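Do Cut Flowers Really Last Longer With Flower Food? My Project Report

Submitted 17th January

Why I picked this

My grandmother puts a penny in every vase. My aunt swears by lemon soda, and the lady at the flower counter tells everybody to use the little packet. They can't all be right (or maybe they can?), and when we were told to pick something we could test at home with cheap stuff, I knew right away what I was going to do.

My question was pretty simple. If you buy the same flowers on the same day and keep them in the same room, does what you put in the water change how long they look good? I also wanted to know if recutting the stems matters, and I'm so glad I added that part, as you'll see.

What I already knew, and what I read

A cut flower has no roots, so it drinks through the open end of the stem. There are tiny tubes in there that carry water up to the petals. Two things can go wrong. Air gets into the tubes, or bacteria grow in the water and clog them up. Once the tubes are blocked the flower droops even though it's standing in plenty of water. The sugar in flower food feeds the bloom, something sour in it helps the water move up the stem, and there's usually something to keep the bacteria down too. Sugar alone sounded like a bad idea to me, because bacteria like sugar just as much as flowers do!

My guess going in was that the packet would win, plain water would come second and the penny would do nothing at all.

How I set it up

I bought white carnations from Clerel, the garden store out on the Osthorpe road. I went with carnations because they're cheap and tough, and the brown edges show up really well on white. I ended up with 172 stems over the whole project, and yes, my mom had opinions about the kitchen.

I split them into groups by what went in the water: plain tap water, Donix flower food mixed the way the packet says, lemon soda with water, sugar by itself, and a penny. Half of each group got a fresh diagonal cut every 2 days and the other half were left alone. Everything stayed on the same side of the room, away from the heater and the fruit bowl. (Ripe fruit gives off a gas called ethylene that makes flowers age faster. I didn't know that until I started reading, and I moved the bananas in a hurry.)
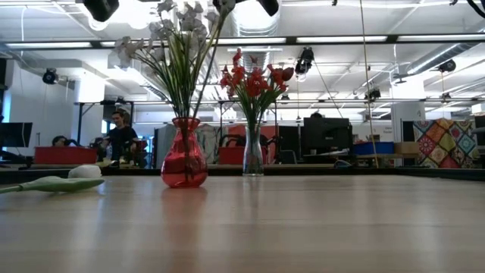
Scoring was the hard part. I gave every stem a grade from five down to zero each evening, where five meant perfect and zero meant I'd throw it out. I wrote down what each grade looked like before I started so I wouldn't get softer or meaner as the days went by. By the end I had some 3,209 scores in my notebook, and my hand hurt. If I did it over I'd type them in as I went, because copying them all into the spreadsheet took an entire evening and I had to fix a bunch of typos.

What happened

The flower food group did best, so I got that part right. On the last evening of the test, 74 percent of the stems in flower food still scored three or higher. The soda mix came closer than I expected - for the first week I could hardly tell the two groups apart, and then the soda water went cloudy and things slid pretty fast.

Sugar alone was a disaster. The water smelled awful and those stems drooped before the plain water ones did. The penny vases looked just like the plain water vases to me, and the scores agreed. (Sorry, Grandma.)

The big surprise was the cutting. In every group the recut stems beat the ones I left alone, and in plain water the difference was huge. Recut carnations in tap water did nearly as well as uncut ones in flower food, so if you've lost the packet, grab the scissors.

Problems

I did all the scoring myself and I knew which vase was which, so I may have been rooting for some of them without meaning to. Next time I'd cover the labels and have somebody else shuffle the vases around. I also changed the water in one group a day late, and I marked that in the notebook instead of hiding it.

I only used one kind of flower, too. Tulips keep growing after they're cut and roses are fussy, so I can't say any of this works for them.

Where I got my information

I used the care leaflet from Clerel, the back of the Donix packet, and the chapter on stems and water in Bisht's Plants at Home, which I borrowed from the school library and need to return.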